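Lemis Gel Lamp - User Guide
Section 4: Curing gel polish at home

Read this section through once before you open a bottle. It covers the lamp with the Vuvoria base, color and top coats that come in the same box. If you use gels from another maker, follow the times printed on their bottles and use only the lamp instructions from this section.

4.1 Setting up

1. Place the lamp on a flat, level surface within reach of an outlet. Keep it out of direct sunlight. Sunlight will start to cure gel on the brush and in the neck of the bottle.

2. Slide the base plate into the two grooves under the housing until it clicks. For toenails, leave the base plate off and set the lamp over the foot.

3. Plug the adapter into the lamp first, then into the outlet. The display shows two dashes when the lamp is ready.

4. Put a hand inside with nothing on the nails and press the timer button. The lights should come on and the display should count down. If it doesn't, go to section 7.
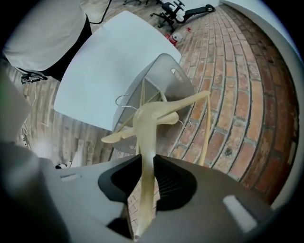
Page 12

Note: The sensor at the back of the housing starts the lamp by itself when a hand goes in. To turn the sensor off, hold the timer button down until the display blinks. It stays off until you unplug the lamp.

4.2 Preparing the nails

1. Wash your hands and dry them fully. Don't use hand cream beforehand.

2. Push the cuticles back gently with the flat end of the stick. Don't cut them on the same day you apply gel.

3. File the free edge to the shape you want, working in one direction.

4. Buff the surface of each nail lightly with the fine side of the block. Stop as soon as the shine is gone. More buffing thins the nail and does not make the gel hold better.

5. Wipe each nail with a lint-free pad and the cleanser. From this point don't touch the nail plates, not even to check them.

Caution: Do not apply gel over broken skin, a split nail bed, or a nail that has lifted. Let it heal first.

4.3 Base coat

1. Wipe one side of the brush on the neck of the bottle. You want a small bead on the other side and no more.

2. Start a little below the cuticle and brush toward the tip. Leave a hairline gap all the way around. Gel that touches skin will lift within days, and uncured gel on skin can cause an allergy that does not go away.

3. Run the brush along the free edge to seal it.

4. Do four fingers, then cure for 60 seconds. Do the thumb by itself and cure it flat. Thumbs put in with the other fingers turn sideways and cure unevenly.

5. Don't wipe the nails after this step. The sticky layer is what the color holds on to.

4.4 Color coats

1. Roll the bottle between your palms to mix it. Shaking puts bubbles in the gel, and they show once it has set.

2. Apply a thin first coat. It will look streaky. Leave it that way.

3. Cure for 60 seconds.

4. Apply a second thin coat and cure again. Dark blues, blacks and strong reds need 90 seconds - the pigment blocks some of the light.

5. If the color wrinkles in the lamp, the coat was too thick. Remove it with remover and start that nail over. Curing it again won't flatten it.
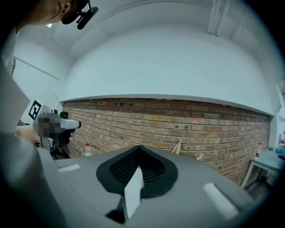
6. For a two-color fade, put both shades side by side on a dry sponge, dab it over the cured first coat, and cure. Repeat until the change from one shade to the other looks even. Pick shades at least three steps apart on the color card, or the fade will hardly show once the top coat is on.

Note: Clean any color off the skin before each cure, using the flat brush dipped in cleanser. After curing it has to be filed off.

4.5 Top coat and finish

1. Apply the top coat a little thicker than the color and seal the free edge again.

2. Cure for 90 seconds.

3. Wait a short while for the nails to cool, then wipe with a fresh pad and cleanser. Use a new side of the pad for each nail. A pad that is already tacky leaves the shine dull.

4. Rub in cuticle oil.

Caution: If you feel heat in the nail during any cure, take your hand out, wait until it passes, and put it back. Strong heat means the coat is too thick. Do not press through the pain.

Caution: Some medicines make the skin sensitive to light. Ask your pharmacist before using the lamp if you take any. Fingerless gloves or sunscreen on the backs of the hands are a good idea for everyone.

4.6 After use

1. Unplug the lamp and let it cool.

2. Wipe the base plate and the inside of the housing with a dry cloth. Gel smears on the lights cut their strength, so remove them with a little cleanser on the cloth, never poured.

3. Wipe the bottle necks and close the caps tightly. Store the bottles upright, away from the lamp.

Removal is covered in section 5. Don't peel or pry the gel off, even where it has started to lift - the top layer of the nail comes away with it.

Text: Ifeoma Tamuno. Checked by Asabe Ibrahim. Guide no. 1312, revised January.

© Farahani Beauty Supply | Contact us | Back to top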